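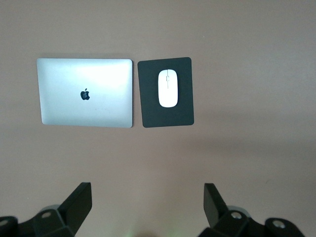 Wrist camera view, fingers open, laptop and mouse in the middle band of the view.

Studar arm, gripper and wrist camera check
Cell: Venter bench
Checked by: Nandi Sithole
Date: March 1, 2018
Cycle counter at start: 3,387

I do this one every 2,000 cycles, and yes, I know, we went well past it in February. Comments are mine, so blame me for the spelling!

1. E-stop, bench button: OK
Pressed it with the arm moving slow. Dropped out right away, reset fine.

2. E-stop, pendant: OK
Works, but the cable is getting twisted again (please hang it up, don't wrap it!).

3. Finger plates: OK
Both straight, no chips on the tips. I opened them all the way and closed them 6 times and they met evenly every time.

4. Bracket screws: OK after adjustment
One on the left bracket took a bit of a turn before it felt snug. The right side was fine. I put paint marks on after the photo, so next time we can tell at a glance if anything has crept.

5. Finger joints: OK
No play that I could feel. Wiped them down anyway.

6. Wrist camera: OK, with a note
Both fingers show at the bottom of the view, which is where I want them. The glare on the silver laptop lid is pretty strong though, and the table goes darker over on the right. I'd like to try turning the overhead light a little before we touch the exposure settings.

7. Table surface: OK
Flat, no wobble. There's a tiny pale speck toward the upper right. I didn't try scraping it.

8. Travel speed limit: OK
Still set to 600 on the Driltov controller. Somebody had left it in manual mode, so I switched it back and logged that too.

9. Cable run along the arm: NEEDS WORK
The second clip up from the base is loose. I've used a tie for now and asked Nurnenance for a new clip - part request is in the blue folder.

10. Restart after check: OK
Homed first try. I ran the slow program once with the fingers open and stood by the button the whole time.

Open items: cable clip, overhead light, pendant hook.
Signed: N. Sithole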